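Arms up at Tremanance: the cable project gets its second robot

If you've been past the back bench lately you'll have noticed it has become rather crowded. The second white arm arrived from the Irton group in January, sat in its crate for far too long while we argued about where to bolt it down, and is now finally up and moving. Two arms! We've wanted this since the first evening we tried to get one arm to hold a floppy cable and do something useful with it at the same time.

For anyone who joined over the summer, the project is to get the robots to patch a network rack. You pick up an Ethernet cable from the table, find the plug, turn it the right way up, push it into the port you were asked for and feel for the click. Most of us can do it half asleep with one hand behind a cupboard. Teaching an arm to do it has eaten our Tuesday and most of our weekends, and I've loved nearly every minute.

The rack came out of the old Hayes office in Weltport when they cleared it, together with a switch and a box of oddments. None of it needs to be powered for what we're doing, so you can poke at it without worrying. Please do put the blanking plates back, though, as the arms have learned to expect them.

Where we've got to: reaching for the rack is good. Picking up a cable from the table is good if it's lying fairly straight and poor if it has curled under itself. Going into the port is the hard bit. A plug only has to be a whisker out and it rides up on the edge of the socket, and then the gripper pushes harder, and then somebody lunges for the stop button. We had 406 tries logged when I last looked at the sheet, and the later ones are far better than the early ones. The big improvement came from slowing right down for the last 5 mm and letting the wrist give a little. Such a small change, and we'd spent weeks fiddling with everything else first.

The other discovery was the background. The bare table gave us trouble with the clear plugs, which more or less vanish against pale wood – so we've been laying them on brown paper and taping it down. Old mailers do the job nicely. If you get parcels in the flat paper kind, bring them along and drop them in the tray under the bench.

Still on the list: a proper guard for the bench edge, shorter leads for the wrists (they loop out and catch on things), and a set of printed fingertips with a bit more grip. The files for the fingertips are in the shared folder and we've been through nine versions, so please print the newest one. Black or white filament, whatever is loaded.

Our next open evening is Tuesday, September 13, 2022, doors from seven. You don't need to know any programming. Fresh hands for guiding the arms are very welcome, and so are people who are good at soldering or simply patient with cables. Bring indoor shoes if your feet get cold, and a mug, because we're short again.
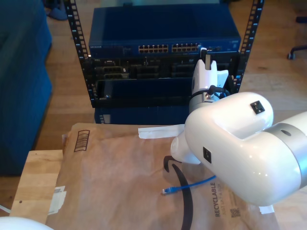 At the rack, with a blue cable waiting on the mailer.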